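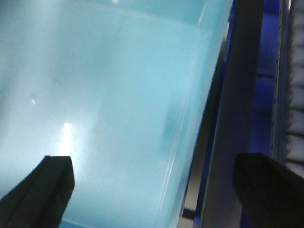

*Light-blue plastic container, close up*

**Review: Trendorance city guide, 14 walks for newcomers**

I bought this guide in April, a month after moving to Ostel from Hosar. Tamás Lakatos wrote it, and he has lived in both cities. He likes Ostel more than I do.

The walks are easy to follow and the maps are clear. The chapter on the old market streets is the best one. He's less fair to Hosar, which gets two pages and a complaint about the winters. My family still lives there and they manage fine.

Bus times are out of date. The 644 no longer runs on Wednesday evenings.

Worth having if you're new in town. Long-time residents can borrow it from the library.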